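Home | Venues | Music | Reviews | Contact

Reviewed by Abrehet Ejigu, 29th April
3 min read

So we finally rented the Dotberg party speaker for my cousin's beach wedding, and I have opinions! We paid $495 for the weekend, stands and two wireless mics included, and picked it up from Sandum (great people, terrible parking).

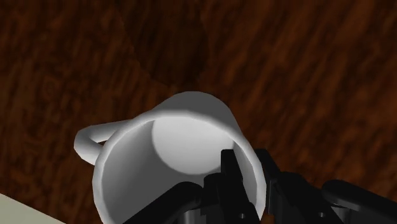
White mug, wooden table.

First, the sound. It's big! Dotberg says it can handle 500 guests, and with our smaller crowd I never went past half volume, even with the wind coming off the water. The vows were clear all the way to the back row. The bass gets muddy on sand, though, so put it up on the stands.

The battery gave us four hours, then it died in the middle of the cake cutting. Bring the power cord and a long extension!

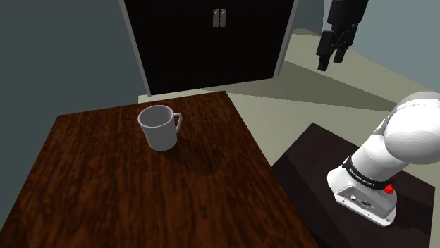

Jhonatan Grajales wrote in to say his battery lasted through the whole reception, but he kept the lights on the front turned off and only used one mic.

I'll try that next time. The app is my one real gripe, it kept dropping my phone whenever I walked over to the bar.
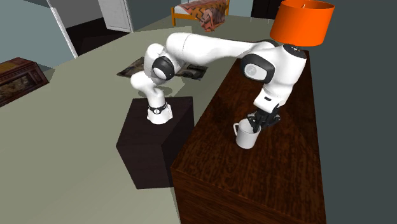
FLUTOTURA, December

Quick update: we rented it again for an indoor anniversary party at Chávez Hall, lights off, and it made it to the last dance with some charge left. Buying one costs $1,000, so I'm sticking with renting for now.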